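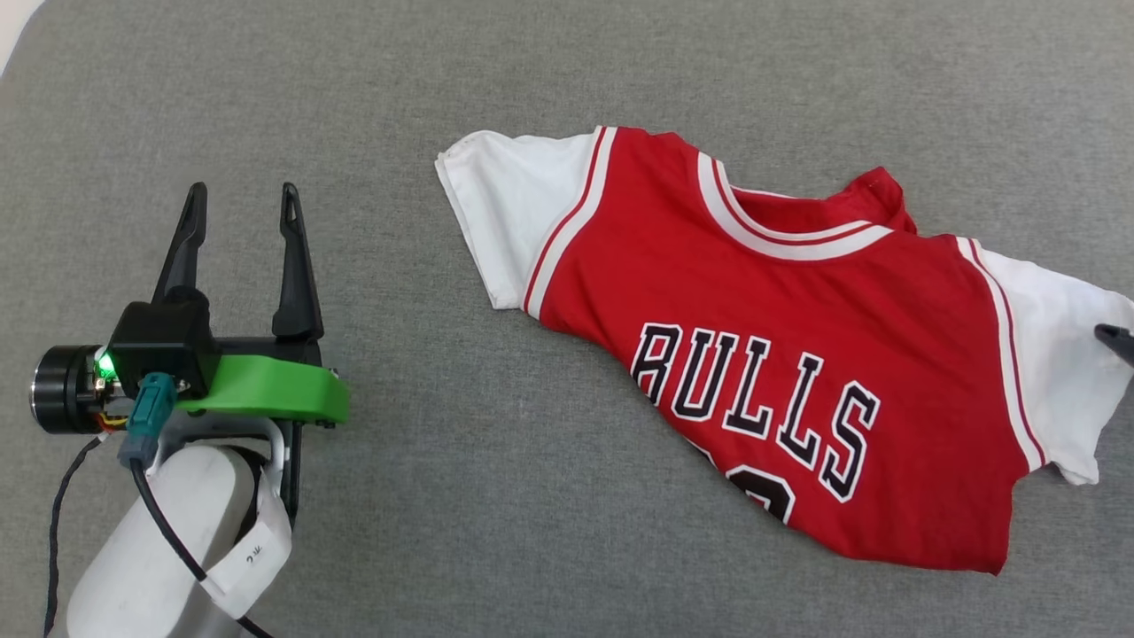
Folding laundry is the chore people ask about first when they hear that a lab works on home robots, and it is still a chore that machines do slowly and badly. Letatura is a set of 355 recorded episodes of a two-armed robot handling clothes and small cloths on a padded fabric surface. We made it to get a fair measure of how slow and how bad. Most of the episodes start with something like the red BULLS shirt with white sleeves, lying twisted, with its number mostly lost in a fold. A person would pick that up by the shoulders and shake it once. A robot with two pointed fingers on each hand has to work out where the shoulders are first, and a good part of each episode goes to that.

Letatura data card
Version 2
Last updated: Sep 23, 2021
Maintainers: Lihua Tian, Houshang Nouri
Recording: Xiaoqing Jin, Sihan Jiang
Baseline code: Lachlan Hinds

What is in the set

Each episode covers one garment or cloth from the first movement of the arms until the operator ends the recording. All episodes were driven by a person. None of the motion in the main set comes from a trained policy. The policy runs described further down are kept in their own folder, named rultgate, and should not be mixed in with the rest for training.

There are 18 items in total: shirts, jerseys, towels, cleaning cloths, and a few pairs of shorts. The item list gives a short name, the fabric if the label could still be read, and the width and length measured flat.

Folder layout

episodes/ one folder per episode, with video, joint positions, and finger opening
items/ the item list and a flat photo of each item
rultgate/ policy runs
splits/ train and test lists
tools/ loading and playback scripts
notes/ operator notes, plain text, typed as they went

The notes are uneven. Sihan wrote a few lines for nearly every episode and Xiaoqing wrote only when something went wrong. We left them as they were apart from fixing typing mistakes.

Tasks

The set has 7 task labels:

spread: start crumpled, end flat
half_fold: one fold across the middle
sleeve_fold: both sleeves brought in over the body
full_fold: spread, sleeves, then fold
pick_place: lift an item and put it down in a marked spot
separate: two items lying together, move one away from the other
turn_over: end with the other side up

An episode has one main label. If the operator had to do a different task on the way (spreading before folding, for instance), the start and end times for that part are in the segments file.

Success is marked by a second person who looks only at the last second of video. For spread, the mark is yes if no fold is longer than a hand's width. For the fold tasks, edges may be off by two finger widths. These are loose rules. We tried tighter ones in June and the two people doing the marking disagreed too often for the marks to be of any use.

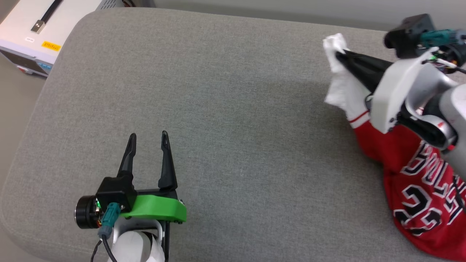 The separate task was added in version 2. In version 1 every episode had a single item, and a model trained on it treated anything on the cushion as part of the same garment. Real laundry comes out of the basket in a pile, so this mattered. A pinch that lands a little too deep can take hold of both layers, and the fingers have no touch sensing to tell one layer from two. Operators worked from the video alone, the same as a policy would have to.

Can the robot do the chore?

Partly. The baseline is called Prurnard and the code is in its own repository. It was trained on the train split and run on items from the test split, which it had not seen.

It does pick_place well with towels and small cloths. It does separate well when the two items differ clearly in color, and poorly when they don't. Half folds on towels are usually acceptable if the towel starts flat. Spreading a shirt is where it falls apart. The policy tends to grab the nearest raised ridge of cloth and pull, which helps if the ridge happens to be a hem and makes things worse if it is a collar. It will often make the same pull several times in a row.

We have no full_fold run on a shirt that we would call good. One passed the marking rules, and it is in the rultgate folder for anyone who wants to see it, but one sleeve was folded under where the video doesn't show it.

Speed is the other problem. Operators were slower through the arms than with their own hands, and the policy was slower than the operators. Times are stored with every run. We have not put them in a table here, as they depend a lot on how crumpled the item was at the start, and we have no good way to measure that.

Known issues

Time stamps for the left and right arms can drift apart in long episodes. The loading script corrects this, so use the script if you can.

The arms hide part of the garment in many frames. No second view from above is provided.

White items are sometimes washed out near the wall. Exposure was not locked in version 1.

The surface is soft. Fingers can press into it without harm, and operators came to rely on that. A policy trained on this data should not be run over a hard table without raising the lowest allowed height. Lachlan bent a finger finding this out.

Several items were washed between version 1 and version 2, and the towel listed as Pan shrank. Its new size is in the item list, with the old size in brackets.

Loading an episode

python tools/load.py --episode 18 --segments

Add --no-video to read only the arm data. Playback needs a screen and won't run over a plain remote shell.

Changes in version 2

Added the separate and turn_over tasks.
Replaced the success marks for all fold tasks.
Moved policy runs out of the main episode folder.
Removed episodes in which an operator's hand entered the work area.

Reporting problems

Open an issue with the episode number and the version you downloaded. For questions about the marks, write to Houshang. For anything about the arm data or the time stamps, write to Lihua.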